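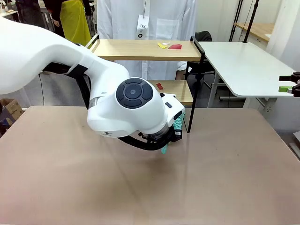
Ticket: gripper signal in recorded episodes doesn't match the video
Project: Pandbridge pick and place set
Opened by: Golnar Alipour
Status: closed, with one leftover (see the end)

What's going on

Hi all, I'm keeping this as a running log because I've now explained it three times in the hallway and told it slightly differently each time. Short version: in a bunch of the episodes we recorded for Pandbridge, the gripper channel says "closed" while the video clearly shows the fingers still open and on their way down. Then at the other end it says "open" and the foam piece is still hanging there in mid-air. The arm joints look fine. It's only the gripper.

I noticed it because Lenka's first policy trained on this data does a very silly thing - it shuts the fingers above the piece, goes down with a closed fist, pokes the foam and then lifts nothing with great confidence. I laughed, and then I looked at the data and stopped laughing.

Setup, so you don't have to ask

One arm, the usual two-finger gripper, hand-guided demos. Soft foam pieces on the tan table are the main task, and the small rigid pieces on the shelf come in for the second task. Fixed camera on the workspace. Recording goes through the Picard logger, which writes joints, gripper and camera frames into one file per episode. We have 503 episodes so far. Nothing about the lighting or the table has changed since we started, and I'd like to keep it that way!

First thing I tried

Replayed ten episodes at quarter speed with the gripper value drawn over the video. In the early ones everything lines up beautifully. Somewhere in the middle of the set it starts to drift apart, and after that it's bad in every single episode I opened. So it isn't random, and it isn't one clumsy demonstrator (sorry, Adebayo, I did suspect you for a minute).

Second thing I tried

Restarted the logger and recorded a few throwaway episodes with no object at all, just open, close, open, close. Same problem. The recorded gripper value was ahead of the picture by nearly 300 milliseconds. I swapped the camera cable, because everyone always says to swap the cable. No change. I swapped it back, because the replacement is too short and pulls on the mount.

Reply from Lenka Šimko

Is it ahead of the joints too, or only ahead of the picture? If the joints and the picture agree with each other, then the camera is fine and you can leave those poor cables alone. Also, which gripper value are you plotting? There are two in the file, and they have terrible names.

Back to me

Good question, and I'm a bit embarrassed. Joints and picture agree to within a frame. And yes, there are two: grip_a and grip_b. I'd assumed b was a spare that didn't do anything. Plotted both. In the early episodes grip_a follows the fingers. In the later ones grip_a jumps straight from zero to one like a light switch, and grip_b is the one with the nice slope.

So in the later files grip_a is the command (what we told the gripper to do) and grip_b is the measured width (what it really did). In the earlier files it's the other way around. Our loader always takes grip_a. That's the whole bug, more or less. The command goes out, the fingers take a moment to travel, and we've been teaching the model that the moment doesn't exist.

Reply from Adebayo Oyelaran

That'll be the logger update. I put the new Picard build on the recording machine in August, and the notes did say something about "channel order now follows driver order." I read it and thought it was about the cameras. Accepting my share of the blame, you can have my good chair for a week.

Finding out where the swap starts

I didn't want to trust the file dates, as some episodes were copied over later and have the wrong ones. So I wrote a little check: for each episode, look at both channels and see which one only ever takes two values. That one's the command. It worked on all but 26 episodes, where neither channel looked like a clean switch.

I went through those by hand with a cup of tea. Seven of them were the ones where Widad was trying out the slow-close setting, so the command ramps on purpose. Those are fine, they just needed labeling. The other 19 have a flat line on both channels from start to finish, as if the gripper was never connected as far as the logger was concerned, even though you can watch it pick things up in the video.

Reply from Widad Azar

The flat ones are probably from when the gripper driver came up after the logger. If you start them in the wrong order, the logger shrugs and writes zeros. I've seen it on the Ziltberg arm as well. It does print a warning, but it scrolls off before you've sat down. Please don't try to fill those in from the video, it would take you longer than recording new ones and they'd be worse.

What I changed

The loader no longer asks for grip_a or grip_b. It works out which is which for each episode and gives them proper names, grip_command and grip_width. If it can't decide, it stops and tells you the file name. It does not guess.

All the existing files got a small side file with the right mapping. I left the originals alone, so if I've messed something up we can still get back.

The recording script now waits for the gripper driver and wiggles the fingers once before it lets you start. If the measured width doesn't move, you get a big red message and no episode. Yes, it adds a couple of seconds. No, you can't turn it off, Parviz.

The flat episodes are moved to a folder called no_grip. They still have good joint data and good video, so I didn't delete them, but the training list skips them.

Reply from Parviz Babaei

I wasn't going to turn it off, I was going to ask if it could wiggle faster. One real question though. For training, do we want the command or the width as the action? With the soft foam the width never reaches fully closed, it stops wherever the foam stops it. If the model copies the width, I think it'll hold on too gently and drop things.

Back to me again

Yes, and I think you're right. Command as the action, width as part of what the model gets to see. That way it can tell "I asked for closed and I'm stuck at half, so I must be holding something" from "I asked for closed and I'm fully closed, so I missed." Lenka is retraining with that now. Anybody with an older copy of the Pandbridge set on their own machine, please pull the side files before you train on it, otherwise you'll get the confident fist again.

Check after the fix

Recorded a fresh handful of test episodes with foam. Width follows the fingers, command comes first, and the gap between them looks the same in every one. Replayed a few old ones through the new loader, from before and after the update, and I can't tell them apart any more. Tried starting things in the wrong order on purpose and got the red message. Lovely.

Lenka's new run came back while I was typing this. It goes down with the fingers open, closes on the piece and lifts it. It still lets go a bit early over the shelf sometimes, but that looks like a different problem and she's opened her own ticket for it.

Leftover

We need to re-record the flat ones. They're all foam, all the same start position, so it should fit in one afternoon. Widad has offered the Pornden slot on the arm since they aren't using it this week. Adebayo, can you please lock the Picard version on the recording machine before then?

Reply from Adebayo Oyelaran

Locked. I also taped the version number to the monitor. Chair is on its way.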